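Badport Works – Join us

Chore Panel: people wanted to set tasks for two robot arms and judge the results

Part-time, paid, on site at Badport. Applications close at the end of July.

Every few months a video goes round of a robot folding a shirt, and my aunt rings to ask whether I still have a job. I do. The shirt took a long while, the film was speeded up, and somebody had laid the shirt flat beforehand. I'd like to be able to give her a fuller answer, and for that we need some help.

Telteo is a small outfit that tests whether machines can do the dull jobs in homes, shops and stockrooms. We don't build the arms. We give them work that people do without thinking, and write up how far they get. Our reports go to firms deciding whether to spend money, so a kind report is no use to them. Last year's list ran to 92 chores, from pairing socks to refilling a till roll. The arms passed fewer than I would care to print in an advert.

We are looking for eight people to join the Chore Panel from September. No technical background needed. If you have one, please apply through the engineering page, where Trinh Phí will be delighted to hear from you and will ask you about torque.

What you would be doing

You come in for two half days a week, mornings (9.30 to 1) or afternoons (1.30 to 5). You do a chore yourself, at your normal speed, while we watch. Then you watch the arms attempt it, and mark the attempt on the same sheet you would use for a new starter at work. Would you let them carry on? Would you step in? Would you quietly do it again once they had gone home?

You also help us write the chores down, and this is harder than it sounds. "Tidy up the plugs" is a perfectly clear thing to say to a teenager, even if it has no effect. For a pair of arms it needs splitting into which plugs, which way up, where they go, and what to do about a cable lying in the way. The current block of work, called Rukunance for reasons Tekle Birhane will explain if you let him, is all small electrical bits: plugs, adapters, power strips, leads.

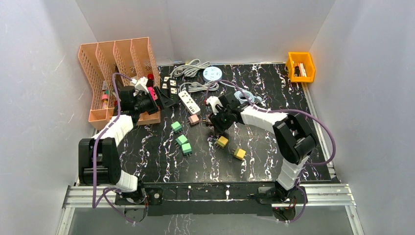
Sorting work on the two-arm bench: plug blocks, adapters and coiled cables, with the left gripper holding a small pink item.

Anyone who has kept the drawer where chargers go to die will know this job. People are good at it. You can pick up an adapter by its edge while looking for something else. An arm has to decide where the edge is. Cables are worse, being a different shape every time you put them down, and a gripper that is quite happy with a solid block can make a poor showing with a loop of wire. We have 322 logged attempts at cable handling so far and opinions in the office differ as to whether they are getting better. Mine is that they are, slowly. Liên Âu, who marks them, has asked me to say she is not convinced.

Later in the autumn we move on to shop-floor chores with our partner Võ, a hardware wholesaler with a long counter and a returns shelf that has defeated several humans. Expect boxes of mixed screws.

Who we'd like to hear from

You have done practical, repetitive work and have views about how it should be done. Stockroom, cleaning, kitchen, care work, repairs, running a house with children in it – all of these count, and the last needs no reference.

You can say "that was no good" to the person who spent a month on it. Đức Cao writes most of the control software and takes it very well, though he may go for a walk.

You can sit through slow things. An attempt can take ten minutes and end with a plug on the floor.

You can read and fill in a short form in English. Ordinary spelling is fine.

We would particularly like left-handed people, people over sixty, and people who find gripping things difficult themselves. They tend to spot what the rest of us miss about how an object is held.

What you get

£92 per half day, paid monthly, plus bus fare or parking. Tea, coffee and a decent lunch if you work a morning. A proper chair. Your name in the report if you want it there, left out if you don't. Panel members are never filmed without being asked first.

The contract runs for six months. It may be extended, depending on funding and on how long the screws take.

A few things people ask

Are you training my replacement? You would be marking its homework. If the arms do get good at some of this, the report will say so, and we won't pretend otherwise to panel members.

Is it safe? You sit outside the working area while the arms are moving, and there is a stop button by every chair. New members do an hour's induction.

Can I bring my own chore? Please do. The best ones last year came from the panel.

How to apply

Write up to 200 words about a chore you are good at and how you can tell when somebody else has done it badly. No CV. Send it to Tsz-kin Hung in the panel office, or hand it in at reception, Unit 804, Badport Works, between 9 and 4.30. Say whether mornings or afternoons suit you, and whether you need step-free access (the side entrance has it, the front does not).

We reply to everyone, usually within a fortnight. The replies are written by hand, by Tsz-kin, as the arms can't yet manage envelopes.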